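NOTICE OF DETERMINATION
A short story

To the residents of Condori Buildings, Lower Etville.

The Office of Tenancies has received the petition of Vy Đoàn, leaseholder of flat 48, concerning the staircase. The petition was entered in the register on 07/02/2019 under number 1189, and has been considered in full.

The petitioner states that the east staircase, which has served the building since its construction, has 76 steps. She states that on the evening of her mother's funeral it had 47, and that she arrived at her own door before she was ready to do so. She asks that the missing steps be restored, or that the Office confirm in writing where they have gone.

The Office sent its surveyor, Mr Driser, to inspect. He climbed the staircase on four occasions in January. On the first three he found 76 steps, in fair repair, with some wear to the nosings on the second landing. On the fourth occasion he had received a telephone call at the foot of the stairs, the contents of which he has asked us not to record. He found 47. He sat down on the last of them and remained there until the lamps came on. His report is attached, and the Office has no reason to doubt it.

Under the Bovia Rules, a landlord must keep all common parts in the condition in which they were let. The landlord's agent argued that a staircase which is whole at every ordinary inspection meets this test. The petitioner replied that she had not needed it at an ordinary inspection. She said that her mother had always stopped on the second landing to shift the shopping from one hand to the other, and that she had meant to stop there too. There was no second landing that night.

The Office adjourned at this point, and tea was provided.

On resuming, the petitioner was asked what she had done when she reached the flat. She said that she had laid the table for two – it was the hour for it – and had gone to the drawer for the knives. The drawer would not open at first. When it did, she could not remember which of them took the knife with the pale handle.
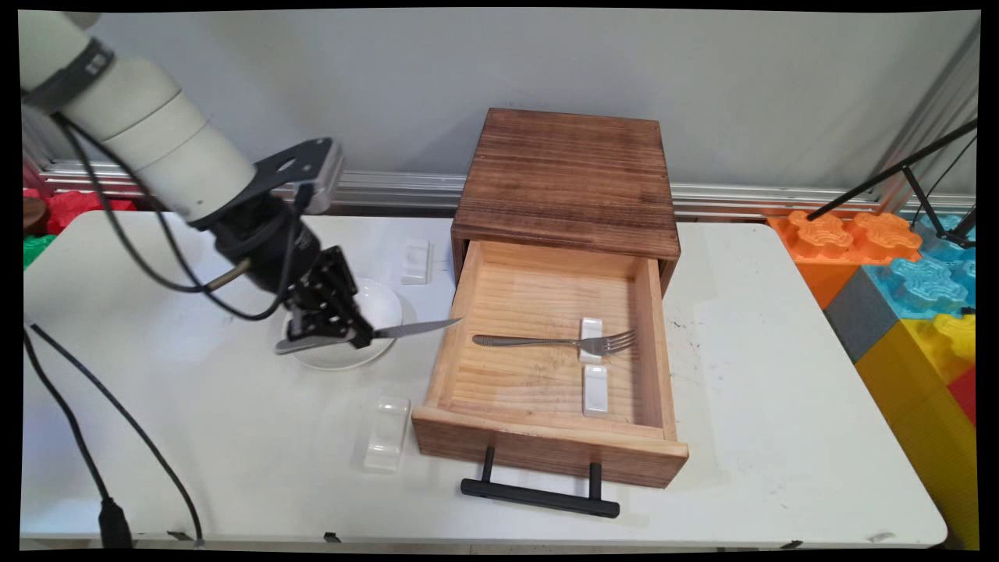

The knife, the plate and the drawer.

The agent had no questions.

The Office finds as follows. The steps were absent. Their absence was not caused by neglect, and no order for repair can be made against a staircase that is presently complete. The Office is, however, satisfied that the petitioner is owed 29 steps and one landing, and directs that these be made available to her at a time of her choosing. She need not give notice. Other residents are asked to allow for some delay on the east side, and to use the west staircase if they are carrying anything heavy.

The petitioner asked whether she might take them all at once or a few at a time. The Office has no rule on the matter. Mr Driser, who was present, said that he would take them slowly.

A copy of this notice is to be left on the second landing.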